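Folding tips from the Vik open house

I went to the laundry demo in May expecting a robot that folds shirts. Narendra Singhal, who showed us around, was upfront that people still do the teaching, with grippers held in the hand, in an ordinary furnished apartment. He says they want 1,000 folds before they let a machine try one. My kids had fewer lessons than that and they manage. Badly, but they manage.

Still, I came home with a few things worth using:

Fold on a bed or mattress if your table is small. Pull the sheet tight first, or the wrinkles under the shirt end up in the shirt.

Find the shoulder seams before anything else. Pinch both, lift, give one shake, lay it face down.

Two fingers are enough for a T-shirt – try it with thumb and forefinger only. Jeans, no. Sadia Lodhi asked about fitted sheets and got a long answer with no yes in it.

Keep cords off the side you walk on.

Would I buy one? Elfriede Lindemann put her name down. I'll wait for the price – and for somebody to show me socks. 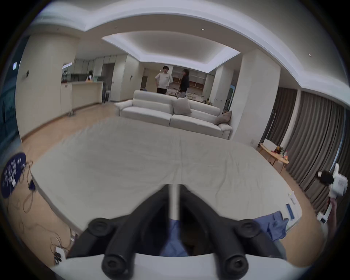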